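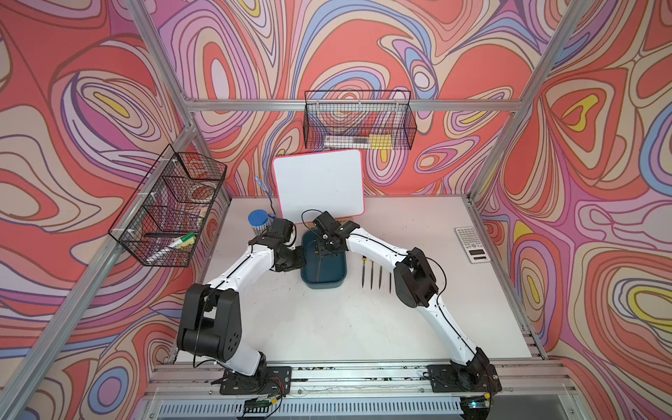 Chapter 7
Pattern on Large Surfaces

By the Zellwood Textbook Group
9/26/23

Most printed pattern is seen at two sizes. The designer sees it first as a sample on a desk or a screen, and everyone else sees it later as a wall, a curtain, or a bolt of cloth. A design that looks calm on a sample can look crowded on a wall, and a design that looks bold on a sample can fade to a flat tint when you stand across the room from it. This chapter is about what changes between the two sizes and how to plan for it.

Chapter 6 covered the repeat, the block of artwork that is copied across and down to fill a surface. You should be able to find the repeat in a simple print before you go on. If you can't, go back and do the tracing exercise again with a striped cloth and then with a floral one.

We begin with direction. Some patterns have a clear top and bottom, such as a print of trees. Others can be turned any way. A one-way pattern wastes more material in cutting, as every piece has to face the same way. Upholsterers ask about direction before they ask about color, and a supplier's catalog will normally list it beside the width of the roll.

Next comes line. The swirling print on the walls in the opening photograph is built from concentric bands of coral, pink, lavender, pale blue, and cream, with dark purple lines between them. Outlines of this kind keep neighboring colors apart. Two pale colors that touch will tend to blend when seen from a distance, and a dark line between them slows that down. The cost is that the line itself becomes part of the pattern. In a busy print it may be the first thing people notice.

The third topic is color count. In screen printing, each color usually needs its own screen, so a design with seven colors costs more to set up than a design with three. Digital printing has no screens, and the number of colors matters much less. The Plakano mill, our main case in this chapter, prints both ways. Its sample book holds 942 designs, and 57 of them are sold in a screen-printed and a digital version. We will compare several of these pairs and look at how the edges of the color areas differ.

The last part of the chapter deals with joins. Wallcovering and panels meet at seams, and a seam that cuts through a curved band is easy to see if the two sides are even slightly off. The Orkska method, described in Section 7.4, moves the seams to the parts of the design with the least contrast. The Kakakhel method overlaps the sheets and cuts through both at once. Each has its uses, and you will try both on paper.

You will need a ruler marked in millimeters, tracing paper, and a printed sample at least 100 millimeters wide. Keep your tracings from this chapter. You will use them again in Chapter 8.

7.1 Finding the Direction of a Pattern

Lay your sample flat and mark one edge with a pencil. Step back and look at it, then turn it halfway around and look again. If the two views seem the same, the pattern is probably two-way.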